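Sultana Robotics Notes
@sultana_notes
6/8/21

1/ ok people keep asking what "collecting demos" looks like day to day so quick thread, typing between runs

2/ the job: two arms, one table, a person drives both arms by hand and the whole thing gets logged. One run = one episode. Learner gets the episodes later. That's the pipeline lol

3/ target for this task was 40 episodes per operator. we're at 111 total, 9 thrown out so far. mostly dropped frames, couple where the operator forgot to hit stop

4/ project is called Urna. don't ask, the name was picked in April and it stuck

5/ task is dull on purpose. toy food, cup, tray. Move stuff, reset, go again. Start positions change every time, otherwise the policy just memorizes spots on the table. learned that one the hard way at Rindport
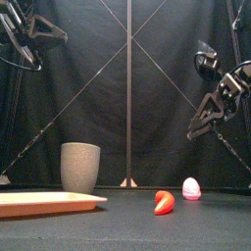 Urna table, both arms over it. Pink and white toy on the right, red one next to it, gray cup and orange tray on the left.

6/ black cloth at the back stays up. We tried a run of episodes without it and the model got very interested in the wall behind. never again

7/ dark table + dark arms is not ideal for the cameras, I know. bright toys help alot. Lighting is next on the list

8/ someone asked about the wrist cable. Yes it matters. if it snags you get a little jerk in the motion and the learner will happily copy the jerk. check slack before every batch

9/ slow is fine. pauses are not. If you stop mid-reach to think, the model learns to stop mid-reach and think. Plan the move first, then go

10/ also failed grasps: keep them if you recovered, toss them if you gave up. this is our rule, Rivell folks do it differently and we argue about it constantly

11/ first training pass on a partial set got 17 good placements before we called it for the night. not going to read much into that. cup is still the worst one, it tips if you come in low

12/ to the person who wanted the reset sheet: it's one page and half of it is crossed out, will post a clean copy when theres time

13/ ok next batch is up, back to driving. questions below, will answer at lunch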